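Visit report: the Bretutine dip and sauce plant, Telard
16 Aug 2018

The Bretutine plant stands on the edge of Telard, between the grain depot and the river, and makes chilled dips, bean spreads and cooking sauces for supermarkets and canteens. It opens its doors to trade visitors twice a year, in May and in August. Our group was split in two at the gatehouse. The first half began with goods-in and the second with the packing hall, and we changed over at midday. I was with the first.

Dry goods arrive in paper sacks and are held in a store kept at 18 degrees. On the day it held black beans, red lentils, quinoa and chickpeas, nearly all of them from the Eltari growers' union. Each delivery is sampled before the lorry is allowed to leave. The sample goes through a set of sieves, then over a light table where stones and split beans are picked out by hand. The reject limit for splits was given to us for black beans only: 2 per cent by weight. Chickpeas have their own limit, which depends on the size grade.

Quinoa is washed on site. The coating on the seed is bitter and foams readily, and the washer is a slow inclined drum with the water running against the flow of the grain. The operators judge the end of the wash by the foam at the outlet and then confirm it with a conductivity reading. I asked whether the wash water was reused. The last rinse is sent back as the first wash of the next batch. The rest goes to the drain by way of a settling tank.

Beans are soaked overnight and cooked in pressure vessels made by Daneshvar. There are 10 of these in a double row, with a gangway between them that is rather narrow for a visiting party. Each vessel takes 286 kg of soaked beans. The vessels tip forward to empty, and the cooking liquor is kept, as it goes back into the spreads to set the thickness. The plant used to thicken with starch and gave it up when the liquor was found to do the job. The flavour is said to be fuller as well. I had no chance to compare the two.

Hygiene rules are strict and take up a fair part of the morning. Coats and outer layers are left in the changing room, pockets are emptied, and watches and rings go into a numbered tray. Dark clothing is gone over with tape for lint and hair before anyone crosses the red line. White coats, hair nets and boots are handed out on the far side. Allow a quarter of an hour for this on the way in and rather less on the way out.
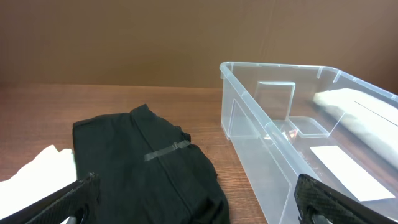
Black garment on the table, with a strip of tape across it.

The spice room is separate and under slight negative pressure. Cumin, smoked paprika, dried oregano and three grades of chilli are weighed there into lidded tubs, one tub to a batch. Cumin is toasted in a small drum roaster and ground the same day. The chilli is bought ready ground. Its heat varies from lot to lot, and the recipe is corrected on paper before weighing. The correction sheet was on the wall and looked well used.

Onions and peppers come in already diced and frozen. They are fried in a scraped-surface pan before they join the beans, which drives off water and gives some browning. Tomato is added late. Acid added early keeps bean skins tough, and the plant has had complaints on that point in the past. Cheese, where the recipe calls for it, goes in last at a lower temperature, and the dairy-free line is run first thing in the morning on clean equipment so that nothing has to be stripped down between the two.

Filling is done hot, into tubs, which are sealed and passed through a cooling tunnel. This part of the tour was hurried. The sealing head on the second line was being changed over for a larger tub and we watched from behind glass. Metal detection and checkweighing follow, and then sleeves and cases.

The tasting was held in the canteen after the changeover. Five products were put out with flatbread and plain rice. The black bean and quinoa dip had a good coarse texture and enough lime. The red lentil spread was smooth and under-salted for my taste. The smoky pepper sauce was better on rice than as a dip. The chickpea and cumin spread was the best of the group, with the toasted spice coming through clearly. The last was a trial recipe and we were asked not to report on it.

Parking is at the rear and is reached from the depot road. Visitors should bring flat closed shoes even though boots are supplied, as the route from the gatehouse to the changing room crosses the yard.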